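# Cuaderno de taller, 02/04/2020. Demos con pinzas de mano, paño + eje

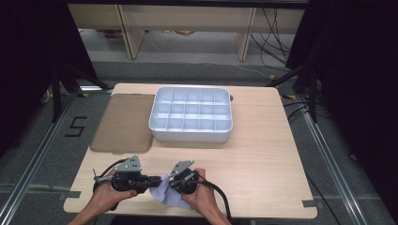
Cuaderno n.º 7, pág. 77

Sigo con lo de Flillovness. Resumen para quien coja esto después: comparamos dos formas de etiquetar las demos bimanuales antes de entrenar. La de siempre (A) corta el episodio por tiempo, trozos iguales. La nueva (B) corta por eventos de contacto: cada vez que una de las dos pinzas cierra o abre, segmento nuevo. Misma política, mismos datos, misma semilla. Solo cambia el corte.

Puesto 5. Mesa clara, bandeja blanca de 15 celdas (3 x 5) al fondo y la manta translúcida a su izquierda, que le queda en parte debajo. Paño lavanda y las dos pinzas negras con su soporte gris arriba. La manta no la toca nadie durante los episodios, pero se queda puesta: en las sesiones de febrero la quitamos a mitad y luego la mitad de los datos no casaba con la otra mitad.

**Tarea de hoy**

Sujetar el paño con las dos pinzas a la vez, muy cerca de la mesa, y mantener la tensión sin levantarlo. El eje negro va de la izquierda hacia la derecha, el paño queda recogido entre las dos y por debajo. Es la fase que peor salía con A. El corte por tiempo cae casi siempre en medio del agarre y la red aprende un cierre a medias, la pinza duda, abre un pelo, vuelve a cerrar. Con tela eso es fatal.

Protocolo:

- 200 episodios en total, todos míos, para no mezclar manos
- pinza izquierda cierra primero, siempre
- muñecas quietas mientras cierra la segunda
- bandeja sin mover entre episodios. Si se mueve, se repite el episodio y se apunta
- vista de cabeza grabando desde antes de coger las pinzas, no después

El último punto lo pongo por Ovville, que nos devolvieron un lote entero sin los primeros instantes.

**Datos**

Episodios tirados: 7. Casi todos por el cable de la izquierda, que hace un bucle por el lado izquierdo de la pinza y por encima de la mano y tira cuando giro la muñeca hacia dentro. El de la derecha va por encima de la mano y molesta menos. Probar a pasar el izquierdo por detrás del antebrazo. Brida? Mirar si quedan de las de velcro.

En los tirados se ve el tirón en la IMU como un pico muy limpio, se podría filtrar solo. Apuntado para más adelante, hoy los he sacado a mano.

**Entrenamiento**

3000 pasos por variante, nada más. No es el entrenamiento bueno, es para ver si hay señal. Lote y tasa de aprendizaje como en la hoja de Tsao, no he tocado nada. La primera vez lancé B con las etiquetas de A (ruta mal copiada) y me salieron dos curvas calcadas, que ya me parecía raro. Relanzado. La carpeta mala está renombrada como `no_usar`, no borrarla todavia porque sirve para comprobar que el entrenamiento es determinista.

**Qué sale**

B mejor que A en el error de apertura de pinza, y se nota sobre todo en la transición, cuando la segunda ya toca tela. En posición de muñeca, empate. Esperaba algo de mejora también ahí y no la hay.

Lo que me convence más que el número: mirando las trazas predichas una a una, en A aparece el cierre doble (cierra, afloja, cierra) en muchos episodios de validación. En B casi desaparece. Los que quedan en B son episodios donde mi propia demo ya tenía duda, o sea que la red está copiando lo que hice. Normal.

Ojo con dos cosas:

1. La validación sale de la misma sesión, misma mesa, mismo paño. No dice nada de generalizar.
2. El umbral de contacto lo puse a ojo sobre la corriente del motor. Con el umbral más bajo salen segmentos falsos cuando la tela roza un dedo y no hay agarre. Con el más alto se pierde el cierre suave. Hay que barrerlo en serio antes de enseñar esto a nadie.

Falta también la prueba tonta: cortes aleatorios con el mismo número de segmentos que B. Si eso mejora igual, entonces el contacto da lo mismo y lo que ayuda es tener trozos de largo variable. No me lo creo pero hay que hacerla.

**Comparación con Amer**

Los de Amer cortan por velocidad de muñeca. Para objetos rígidos les va bien. Aquí no veo cómo: en esta tarea las muñecas casi no se mueven, todo pasa en los dedos y con la velocidad se te junta el agarre entero en un segmento. Lo probé con unos pocos episodios y efectivamente, un bloque único desde que me acerco hasta que suelto. Puede que combinando las dos señales (velocidad para la aproximación, contacto para el agarre) salga algo decente. Habría que preguntarles cómo suavizan ellos, nuestro filtro mete retardo y eso desplaza los cortes.

**Montaje**

Las marcas de cinta de las esquinas delanteras de la mesa, respetarlas. Si hay que mover la mesa, volver a las marcas y repetir la calibracion de la vista de cabeza, aunque parezca que ha quedado igual. Las cortinas negras como están, sin correrlas más.

Los cables del suelo junto al soporte derecho hay que recogerlos.

**Pendiente**

- [ ] barrido del umbral de corriente
- [ ] control con cortes aleatorios
- [ ] repetir A y B con más semillas, con una no vale
- [ ] filtro automático de tirones con la IMU
- [ ] cable izquierdo por detrás
- [ ] segunda fase: colocar piezas en las celdas de la bandeja. Definir orden, yo empezaría por la fila del fondo para no pasar la mano por encima de lo ya puesto
- [x] copia de los episodios al disco del grupo
- [ ] avisar a Ovville del cambio de formato, las etiquetas de B no llevan campo de duración y su lector lo pide

Las gráficas están en la carpeta de la sesión. La de apertura tiene los ejes al revés, la rehago cuando acabe el barrido.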